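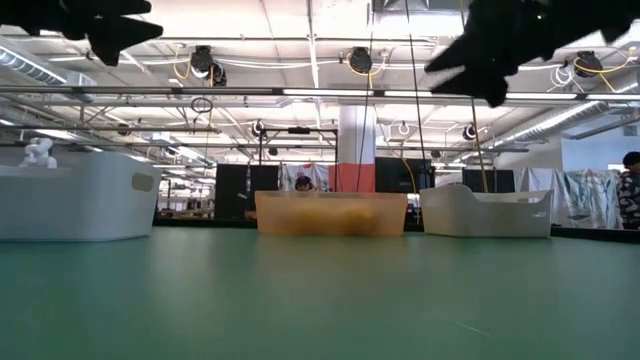 White bin on the green table, left side.

List: Jenville Events
Subject: Re: Harvest Supper tickets and auction items
Date: 2018-06-20

Replies are below the quoted part. I left in the sections that people asked about off list.

> Is the Harvest Supper still at the Minero Hall in November? I heard
> it was moving to the school gym. Our table from last year wants to
> sit together again and we would like to know the price before we
> commit. Also, do you want auction items now or is it too early? I
> have a quilt and a set of garden tools, both new. Last year I
> dropped things off the week of the supper and they were left out
> of the printed program.

The supper is still at Minero Hall. The gym was held as a backup while the hall was having its kitchen floor replaced, and that work is done. We released the gym date last week.

Tickets are $12 for the meal only. A reserved table seats nine and has to be paid for in one payment, by check or at the hall office. Please put the table name on the memo line. Last year two tables paid in pieces and we spent a long time matching checks to seats. We sold 162 seats last year and the hall will let us set up the same number again, so there won't be a second seating.

The Sandetti bakery is doing bread and dessert. The main dish is roast chicken or baked squash, and you pick when you buy the ticket. We can't switch meals at the door this time.

Auction items: yes, we will take them now. The quilt and the tools would both be welcome. Tape a slip to each item with your name, phone number, a one-line description and the lowest bid you would accept, if there is one. Anything that comes in after the program goes to the printer will still be sold, but it will be announced from the stage and won't have a printed number. That is what happened to yours last year, and I'm sorry you weren't told.

Please don't bring furniture without asking first. The storage room at the hall is small and we share it with the dance class.

Music is the Talpur Road String Band, same as the spring dance. They play after the auction closes. Bring boots if you plan to dance, as the side room has the old plank floor.

We are short of people for cleanup. Setup is covered. Cleanup starts at 9 and normally takes over 2 hours. Reply to me directly if you can stay, and leave the list out of it so everyone doesn't get the mail.

Supper desk, Jenville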